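# Reading a Mill Pond: Silt and Water Plants at Stidcombe

Project report by Iara Quiroga and Hendrik Xaba
Supervisor: Serena Piras

## 1. Why we chose this subject

The mill pond at Stidcombe was dug in 1754 to give water to a corn mill. The mill stopped working a long time ago, but the pond is still there and the stream still runs into it at the north end. People in the village told us that the pond was deeper when they were children. We wanted to find out where the silt is collecting now, and if the plants on the edge follow the same pattern.

Our question was simple: is the pond filled evenly, or is there more silt near the inlet? We expected more silt near the inlet, because the water slows down when it enters the pond and it drops what it is carrying.

## 2. The place

The pond has a long shape, narrow at the inlet and wider at the old sluice. The east bank is open grass. The west bank has alder and willow, and their roots hold the bank quite well. On this side the water is in shade for most of the morning, and there are many dead leaves on the bottom.

Tullio Bortolotti, who owns the field on the east side, gave us permission to cross it and also lent us his flat boat. He showed us an old estate plan in which the pond is drawn a little longer than today. The plan has no depths, so we could not compare our numbers with it.

## 3. Method

We worked in October, when most of the floating leaves had gone down. We stretched a rope across the pond in four places and measured at four points on each rope, so we had 16 points in total. At every point we did two things:

1. We lowered a flat disc on a cord until it rested on the silt, and wrote down the depth of the water.
2. We pushed a thin metal rod down through the silt until it stopped on the hard clay, and wrote down this depth too.

The difference between the two numbers is the thickness of the silt. Erick Ogola held the boat against the rope and called the numbers to the bank.

For the plants we used a square frame of 30 cm and placed it along both banks. We wrote the names of the plants inside and gave each one a cover value from one to five. Some sedges we could not name without flowers, and we put them together in one group.

## 4. Results

The silt was thickest on the first rope, close to the inlet, and it became thinner towards the middle. This agrees with our idea. But on the fourth rope, near the sluice, it was thick again on the west side – we did not expect this. The material there was darker and full of half-rotten leaves, while at the inlet it was mostly fine sand and mud.

Reedmace and yellow iris grew mainly on the shallow part near the inlet. On the west bank we found very few plants under the alders, only some water mint where the light came through.

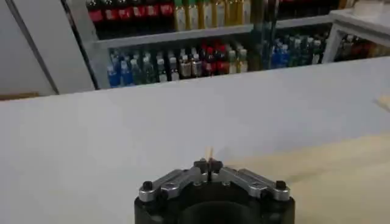 ## 5. Discussion

We think that two different things are filling the pond. The stream brings sand and mud to the north end, and the trees give leaves to the south-west corner, where the wind and the slow current push them. If this is correct, cleaning only the inlet would not be enough.

There are weak points in our work. On the third rope the boat moved while we measured, and one point had to be repeated. The rod can also stop on a root or a stone and then the silt looks thinner than it is. With 20 more points on the west side we could say more about the leaf layer.

## 6. Next steps

We would like to repeat the ropes in spring, at the same posts, and add a jar test to see how much sand is in each sample. The field sheets are kept with Serena Piras, together with a sketch of where the posts stand.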